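Serano Modular Worktop: Owner's Guide
Section 6. Clearing Dry Spills

Read this section before the first spill, or during it, as most owners do. It covers coffee, lentils, peppercorns, birdseed and anything else that is small, dry and determined to travel. For liquids, see Section 7. For glitter, see your conscience.

Before you start

You will need:
A dustpan with a flat front lip
A hand brush with soft bristles
A waste bin, brought to the worktop before you begin
A dry cloth

The worktop ships without a dustpan or brush. Part no. 509 (pan and brush, gray) can be ordered through Katiyar, or you can use the set you already own and pretend to like. Check that the front lip of the pan sits flat. A warped lip lets the smallest bits slide underneath, and you will spend the rest of the evening chasing the same dozen grains.

Setting out

1. Stop moving things. The first instinct is to pick up whatever is nearest and shake it. Resist.

2. Slide cups, mail and chargers to the far side of the worktop. A dish rack may stay where it is if it is empty and at least a forearm's length from the spill. If it holds clean dishes, take it away, unless you enjoy washing them twice.

3. Gather the spill into one pile with the side of your hand or the brush. Work from the outside in.

4. If you are practicing, or teaching somebody else in the house, draw a small oval on the worktop and keep the pile inside it. Use a washable marker only. The line gives you a target, and later on it gives you evidence.

5. Lay the dustpan down with the open lip facing the pile.

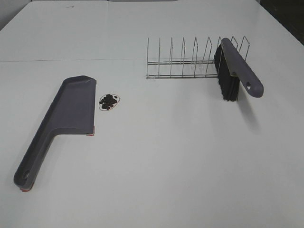 Fig. 6-1. Pan to the left of the pile, lip toward it. Rack and brush set back.

Note: Left-handed owners may prefer to mirror this layout. The worktop has no opinion.

CAUTION: Do not set up across a panel seam. The seam is narrow, but so is a mustard seed. Pull the pile at least a hand's width clear of it before you sweep.

Sweeping

6. Hold the pan by its handle and press the lip lightly against the surface. Lightly means enough to close the gap. Leaning on it bends the lip and scuffs the finish, and scuffs are not covered by the Trasum surface warranty (see page 66, where we say so at greater length).

7. Keep the pan still. The brush does the traveling.

8. Start the brush on the far side of the pile and draw it toward the pan in short, slow strokes. A fast stroke launches round particles over the pan and onto the floor, which is outside the scope of this guide. 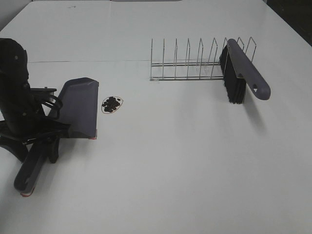
9. After the first few strokes, a thin line of dust will be left along the lip. Move the pan back an inch and sweep again. Repeat until the line is too faint to annoy you. It never disappears entirely, and people have lost whole mornings to it.

10. Tip the handle down so the contents settle toward the back of the pan, then carry it to the bin. You did bring the bin over. If you skipped that item on the list, walk carefully.

11. Wipe the area with the dry cloth, including any marker line. If the line will not lift, the marker was not washable. Turn to Section 9, Stains and Regrets.

Storing the set

Shake the brush out over the bin before you put it away. If the pan has a hole in the handle, hang it up. Pans stored flat in a drawer collect batteries and twist ties, and are never seen again. Do not stand the brush on its bristles, which will set in whatever shape they are left in.

CAUTION: Do not run the pan and brush through the dishwasher. Nisha Dixit in our Civside support office has taken this call more than once and would like a rest.

If it goes wrong

Grains stay under the lip: The lip is bent or the pan is tilted. Level the handle and try again.

Grains jump the pan: Slow down.

Pile keeps growing: The bag is still open, and probably still on its side.

Grains stuck in the seam: Use a dry toothbrush along the length of the seam. Do not use a knife. For panel kit 1177, follow the seam-cleaning steps in Section 8 instead.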